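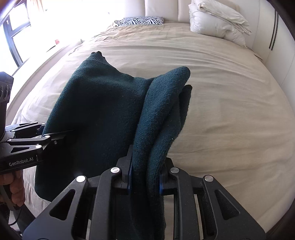 traltau-knits

Last updated: January

Hi! This is the folder for the sweater half of our robotics club project. The towel half lives in its own folder and Erlinda Samonte looks after that one, so if you came for towels you're one door too early. I'm Jeanine Baert and I did most of the labeling on these, which means the typos in the label files are mine too.

The short version: Traltau is our club's attempt to teach a two-armed robot to lay out and fold laundry, and we're going for the annoying stuff first. Everybody's demo folds a flat square towel on a flat square table. We wanted knits on a bed, with real wrinkles under them and sleeves that go wherever they feel like going. So we collect with a pair of hand-held grippers, one per hand, and the person does the job the way they'd do it at home (well, the way they'd do it at home if their fingers were two pads wide).

What's in here

Almost 400 clips. 70 of them are held out in the folder called test, please leave those alone until you're scoring something. I trained on them by accident in the fall and was thrilled with my results for one whole evening.

Each clip has video, the gripper opening over time, and a little text label saying which step it is. The steps are:

lift - both hands on the garment, picked up off the bed
spread - put down and pulled out toward flat
sleeve - one sleeve moved to where it should lie
fold - any fold, and yes, I know that's vague, see below
redo - the person gave up and started that step over

Redo was Uriel Ibarra's idea and I fought it for weeks. I wanted to throw those clips out! He wanted to keep every one, on the theory that a robot is going to mess up and ought to have seen somebody recover. He won, and the fold scores did get better after we put them back in, though we changed the learning rate that same week so please don't quote me.

How we record

Start with the sweater in a heap. Don't arrange the heap. People love to arrange the heap, and then every clip begins with the collar pointing at the pillow and the model learns that collars point at pillows.

Grip through the fabric, past the ribbing. If you only catch the edge of a cuff the pads slide off and you've dragged the cuff out of shape. When you lift, keep your hands about as far apart as the shoulders and let the rest hang. It'll bunch on one side most of the time. That's fine, leave it, you can sort it out in spread.

Go slower than feels natural. Constanza Sosa is the fastest folder in the club by a mile and her first batch was useless to us, all blur. Her second batch is the best thing in the set.

Sleeves

Sleeves are where I'd start if you're new and want something to work on. A sleeve lying on top of the body in the same color is really hard to pick out, even for me with the video paused, and the only clues are the stitch direction, the cuff and whatever crease runs down beside it. I label the sleeve step from when the jaws come down around it, open, to when they let go again. If a pad lands in the crease between the sleeve and the body I still call it sleeve, even if the person ends up pinching some of both.

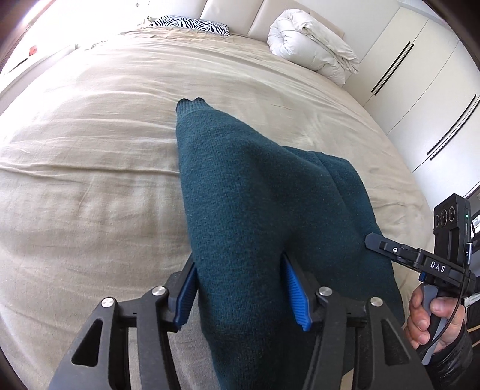

Cristóbal Herrera thinks I've got this wrong, and that a pad in the crease should start a new label of its own, since the robot can't tell at that point which layer it's about to get. He'd split sleeve into approach and pinch and relabel everything. He may well be right. He has also offered to do the relabeling himself, which I'm writing down here in public so that he can't wriggle out of it.

Known problems

Bright windows. Daytime clips have a blown-out corner and the exposure jumps when you turn toward it. Evening clips don't have this, but there are far fewer of them.

Dark knits lose their folds in shadow. I tried brightening them and it mostly brightened the noise.

Left-handers. We're nearly all right-handed. If you're a lefty and have a free afternoon, please, please come by.

The fold label covers half folds, third folds and that thing where you tuck the sleeves behind. It needs splitting up. I keep starting and then having homework.

Clips named with godoy in front are from our oldest script and the gripper opening is stored backward in those (0 is open). The loader flips it for you. If you write your own loader, flip it yourself.

Getting it

The whole thing is 100 GB, so don't pull it over the library wifi like I did. There's a small version with 68 clips that fits on a normal thumb drive and is plenty for checking that your code runs. Ask in the club channel and one of us will send you the link.

You can use it for class projects and your own tinkering. If you put it in a poster or a report, just call it the Traltau knits set and tell us, we'd love to see it! Found a wrong label? Send me the clip name and the time in seconds, and I'll fix it with the next update.

We use cookies to remember your settings on this site. By continuing to browse you agree to our use of cookies. Accept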